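4.2 Covers, originals and the order of hearing

Our listeners were not, on the whole, confused about what a cover is. They knew that somebody wrote the song, somebody else sang it first, and a third party put it on the internet with a ukulele. What they disagreed about was which of these people the song belonged to, and on that point they disagreed with some heat. Of the 362 people who completed the Widcombe listening survey, more than half named as "the real one" whichever version they had heard first. Age made little difference. Owning the original on vinyl made a large difference, mostly to the length of the written answers.

We had expected some of this. The survey asked each listener to rate two recordings of the same song, one by the original artist and one by a home performer on the streaming site Dasto, and then to say which they had met earlier in life. Ratings were given on a scale from one to seven, seated, with headphones, and without a clock in view.

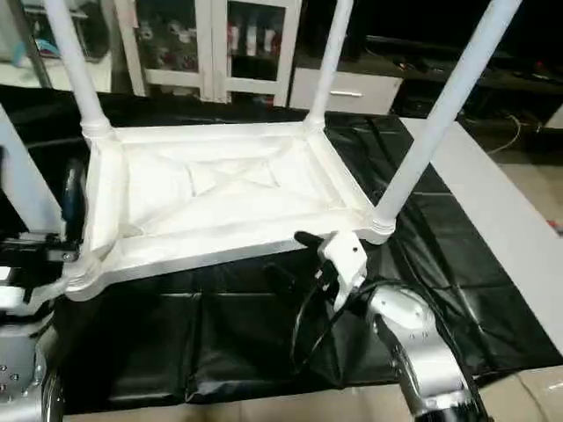
Figure 3. Upturned stool, showing the underside of the seat and the leg collars.

Listeners who had come to a song by way of the home recording tended to describe the original as "busy," "too loud" or, in one case, "a decent cover." Those who had come the other way described the home recording as "bare." It is worth pausing over the fact that both groups were talking about the same two files. Much of the earlier writing on covers treats plainness as a quality of the recording, something that could be measured if we only had the right software. We did have the right software, at some expense, and it told us that the home versions used fewer instruments.

The Steltmont interviews complicate the picture. We spoke at length with 23 of the survey listeners, usually on a Wednesday evening, and asked them to tell us how they had found a singer they now followed. Nearly all of them used the word "stumbled." When we pressed them, the stumbling usually consisted of searching for a famous song by name and clicking on the fourth or fifth result. The word seems to matter to them all the same. A singer one has stumbled upon is a private discovery, even when 1000 other people have discovered her privately that same afternoon. 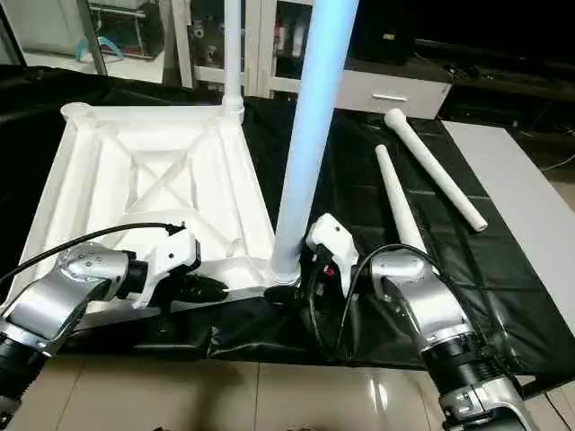

Commercial success then arrives as a mild insult. Several listeners told us they were pleased when a favorite home singer was hired to supply vocals for a dance track, and went on to be displeased for ten minutes without a break. Their complaint was seldom with the voice, which they agreed was the same voice. It was that the voice now had a drum machine behind it and somebody else's name in front. One listener kept a playlist of the early recordings only, and had stopped it at the month the singer signed a contract (July). Asked whether the later songs were worse, the listener said they had not heard them.

We are inclined to take such answers seriously. The Athanasiadis model of listener loyalty, which we used to sort the interviews, has a category for people who leave when an artist changes style and another for people who stay. It has none for people who stay with the artist as she was and decline to be told about the rest.
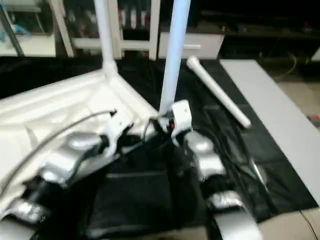 We added one, with the label "early-only," and placed six of the interviews in it. Two coders did the sorting separately and agreed on every case but one, a man who claimed to dislike everything the singer had recorded and who had been to see her four times. He is listed under "other."

A limit of the method should be mentioned before we turn to the lyrics. People are poor witnesses to the order in which they heard things, and a song played in a supermarket may have got there before either of our recordings. We asked about supermarkets. The replies were not encouraging, and are given in full in the appendix.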